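Home | Meetings | Repair Days | Tool Library | Join | Contact

Tustton Repair Club
Minutes of the monthly meeting, 12 January 2026, Hesska Room

Opened at 7:05 pm, and what a turnout for a cold night! Extra chairs had to come over from the library side. Minutes of the November meeting were read and accepted with one fix: the sewing machine table goes by the windows, not by the door. 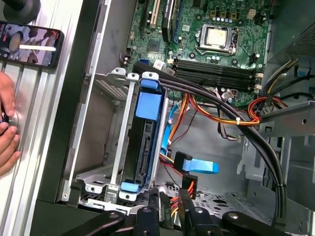 Wulan Lubis
Club Secretary

Old business

Repair Day at Pumphrey. Hefin gave the report and it was a happy one. Lamps, toasters, a music box and a whole lot of zippers came in, and the line for the mending table ran out to the hallway for most of the morning. We had 200 flyers printed and every one of them is gone. Several people asked when the next one is before they had even put their coats on. Thank you to everybody who stayed to sweep.

Complaint about parking. The bakery asked us to keep the two spots in front clear until ten. Agreed. Hefin will put a note on the sign-up sheet.

Tool library. The good soldering iron is back (hooray) and has a new tip. Still missing: the small pin vise and the blue-handled wire strippers. Please look in your cars. We talked again about a late fee and the feeling in the room was still no, but we will start calling people after 20 days instead of waiting for them to remember.

Money. We have $200 left in the supplies fund after paying for the flyers and the coffee urn. Moved by Hefin Morgan to spend up to half of it on thread, fuses and glue before spring. Seconded and passed, all in favor.

New business

1. Spring Repair Day in Brimenstead. The church hall there has offered us a Saturday and the kitchen too! It is bigger than Pumphrey and has outlets along both walls, so the electrical tables won't have to share one long cord. Some worry that it is a long drive for members on the north side. Wulan will set up rides. Voted yes, date to be picked once the hall sends its calendar.

2. Kids' take-apart table. This got the most talk of the night. The plan is to put out old radios, clocks and keyboards, hand over the screwdrivers and let them dig in. Nothing with a picture tube and nothing that plugs in unless the cord is already off. Safety glasses for everyone at the table, grown-ups included. Two members have said yes to running it and we would love a third.
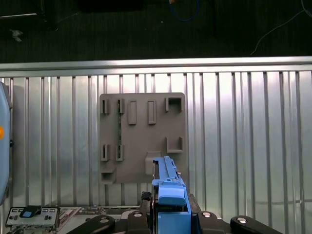

3. Sign-in cards. The old cards have no line for what was wrong with the item, so we end up guessing when we do the yearly tally. Wulan showed a new card with a box for "fixed," "half fixed" and "sorry." Everyone liked "sorry." Approved as shown, with more room for the phone number.

4. Mending night. Could we have one evening a month just for clothes? Lots of hands went up. The room is free on the third Thursday. We will try it through spring, bring your own scissors, and anyone who can teach darning is very, very welcome.
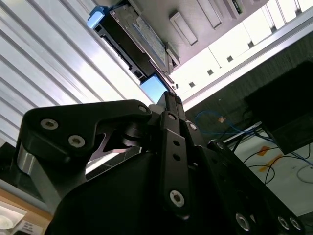 5. Screws and small parts. The coffee cans have gotten out of hand. Hefin offered to build a rack of small drawers if people will help sort. Sorting party after the next meeting, with soup. Please bring empty jars with lids, and no more bent nails.

6. Newsletter. Send your repair stories to Wulan by the end of the month. Short is fine, and failures are as welcome as fixes. The piece on the cuckoo clock got more replies than anything we have run so far.

Open floor

A new member asked if we take bicycles. Yes, gladly, but tires and brakes only until we get a proper stand. Someone has a stand in a barn and will check whether it still locks.

Closed at 8:40 pm. Leftover pie went home with the dish crew.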